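Cundcombe Bench Robot: Frequently Asked Questions

Last edited 2018-11-14. If your question isn't in the list, write it on the whiteboard by the sink and someone will either answer it or add a drawing of a duck.

What is this thing?

A pipetting workcell, or it will be. A robot arm on a perforated table, some racks, a pipetting head, and a lot of opinions. We're building it in the shared workshop at Cundcombe, in the bay that used to hold the band saw. The band saw is fine. It lives by the window now and has never been happier.

Why would a workshop need a pipetting robot?

It doesn't. A handful of members brew, ferment, culture and otherwise encourage small living things at home, and they were tired of moving liquid from one tiny hole to another tiny hole by thumb. The rest of us wanted to build a robot and were willing to pretend we cared about yeast.

Does it work?

Parts of it do. The arm moves where it's told. The gripper opens and closes. In the simulator the whole cell runs a tip box swap from start to finish without hitting anything. On the real table it runs the same swap and sometimes hits something. We're closing that gap with shims.

What is Hutico?

Our name for the control software. It began as a script that printed "hello" every time the gripper closed and it has grown without supervision ever since. It reads a job file, checks each move against the model of the cell, and sends the moves that pass. The ones that don't pass get a message. Some of the messages are helpful. A few were written at two in the morning and we've left them in.

And Pumora?

Pumora is the simulator side. It holds the model of the table and everything on it. If you move a real thing, you move the Pumora thing too, or the arm will reach confidently for a rack that left in July.

Who or what is Lui?

Lui is the arm. Arms get named. We held out for most of a month.

How much has it cost so far?

1692 dollars, counting the table and not counting the coffee. The arm was secondhand and took up most of that. The brackets are printed in the workshop, so they cost filament and patience. If you are planning your own, set aside more than you think for cables. Then set aside the same again for the cables that are four inches too short.

Why simulate it at all? Isn't the real one right there?

It is, and it has a real elbow that weighs as much as a toddler. We'd like the first try at any new move to happen somewhere without fingers in it. Pumora is also where we argue about layout. Moving a shelf in the model takes a few seconds; moving one on the table takes an Allen key, and there is only one of that size in the building.

Why is the arm on a slanted pedestal?

Flat was the first idea. Bolted flat, Lui could reach the racks nicely or the far corner nicely, and we wanted both. Tilting the base face bought us some reach across the middle of the table. It also made the math uglier, and for two weeks every "straight down" was off by exactly the angle of the wedge. Check your base frame before you check anything else. Write it on your hand.

What's with the holes in the table?

They're for locating things. Every rack and tray is supposed to sit on pins, so that it comes back to the same spot after somebody borrows it. Supposed to. If you find an item held down with painter's tape, that's a temporary measure, and its birthday is coming up.

Can I book time on it?

Yes, in blocks of 40 minutes. Sign the sheet, take the key for the power switch, and put the key back. You need the short induction first, which covers the stop button, the second stop button, and why we added the second stop button.

Can I run my own job file?

Once you've been through the induction, yes. Run it in Pumora first, all the way to the end. "It looked fine for the first bit" is how we lost a tray. Then run it on the table at low speed with an empty rack, with your hand on the stop button and your coffee in another room.

What does the layout look like at the moment?

The current model in Pumora has Lui over the two tip boxes, the pipetting head on its column on the far side, and the raised shelf near the front corner with a pair of clear plates on it. The orange fingers are the open-center ones. Orange was chosen after a long discussion on visibility, during which it came out that we had a lot of orange.

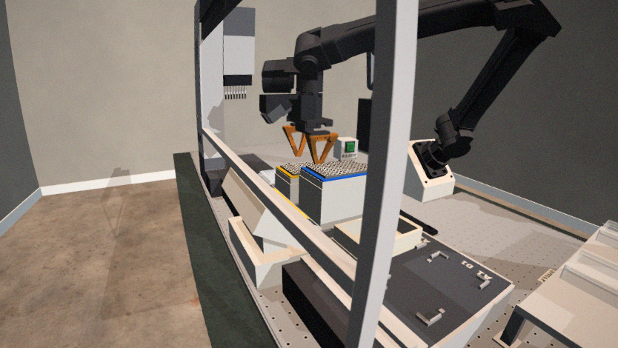
One member thinks the shelf belongs a full two rows of holes farther from the arm, on the grounds that the elbow has to fold awkwardly to get at anything close to the base, and would like it known that this was raised in July. It was. The move is on the list, directly under "find Allen key."

Will the arm be faster than doing it by hand?

No. A person with a decent pipette and a podcast beats it easily over one plate. Lui's advantage is that it doesn't wander off halfway along a row and come back unsure which well it had reached. Ask the yeast people how often that happens. Ask them kindly.

My job stops with "grip check failed." What does that mean?

Hutico expected the fingers to stop against something and they kept going. Usually the rack is missing, or it's there but turned the wrong way, or you told the model one thing and the table another -- see Pumora, above. Don't raise the grip force to make the message go away. We can tell, and so can the tip box.

Can I 3D print replacement fingers?

Please do. The files are on the workshop drive in the folder called fingers_final, and the current ones are in the folder next to it, called fingers_final_2. Print them solid and standing up. Bring a spare pair, and run the width check before you close them on anything you like.

Is it safe around kids?

Kids can watch from behind the line on the floor. So can adults, though the kids are better at it.

Can I copy the whole design?

Go ahead. Drawings, job files and the Pumora model are all on the drive, and the parts list is mostly right. If you build one, send us your corrections. We already know about the cable lengths.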